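Inside the Simulator at Bretance's Robot Open Day

At Bretance, the demonstration cell that drew the longest line on April 4, 2023 contained no hardware. Visitors to the company's open day stood before a monitor and looked through the wrist cameras of an arm that exists only as a model. The software behind it, called Flelum, renders a furnished room, steps the physics, and hands the resulting camera views to whichever control program is under test.

Rostislav Rusnák, who leads the simulation group, ran the morning session. He started with the numbers. Flelum holds 258 room layouts at present, and a control program is run through 200 of them before it is allowed near a physical arm. The other 58 are kept back and used only for final checks. A full pass takes one night on 32 processors. The same work on the test floor would occupy two arms and an operator for most of February, going by the group's log from this year.

Much of the session dealt with surfaces. Wood is hard on vision software. A strong grain pattern produces edges that a poorly trained program may read as the outline of an object, and the effect gets worse at close range, where the grain takes up a larger share of the view. Bretance varies the tone and figure of its tabletops from layout to layout for this reason. Lighting is varied separately.

The second topic was self-occlusion. A camera mounted near the gripper sees a great deal of gripper. In some poses the tool covers more than half of the view, and the program has to work from whatever is left. Earlier versions of Flelum drew the tool as a simple block. The current version uses curved and angled geometry, and Rusnák said that the change exposed faults in two programs that had passed every earlier test.

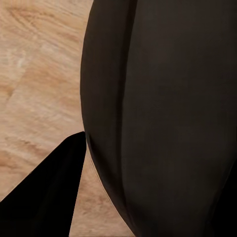
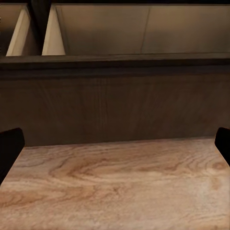
Simulated views from the Flelum demonstration: dark gripper parts over a light wood surface.

Furniture behind the work area gets similar care. Shelving matters even when the task is confined to the table, as open compartments create depth changes that a program must learn to disregard. Fionnuala Rafferty, who builds the layouts, spends more hours on cabinet interiors than on tabletops. Her rule is that any panel within the arm's reach must be solid to the physics engine as well as visible to the camera. Panels out of reach are drawn only.

The afternoon moved to the test floor, where a physical arm designated Cao repeated a reach sequence developed in simulation. The sequence has 580 waypoints. Rafferty displayed the planned joint angles beside the measured ones, and the traces stayed close except at the wrist, where the real joint lagged on fast reversals. She attributed the lag to cable drag, a force Flelum does not yet model. A cable model is planned for the next release.

Questions from the visitors were mostly about cost and file formats. Flelum reads standard mesh files but requires its own description of joints and friction. A converter named Stirnent handles the translation and is supplied with the package. Asked how closely simulated friction matches a real tabletop, Rusnák answered that it does not need to match any single table, provided the range of values in the layouts includes the real one. Bretance measures sample boards on a tilt rig to set that range.

The company will offer Flelum under an annual license, priced per processor. Test floor visits can be arranged through its applications office.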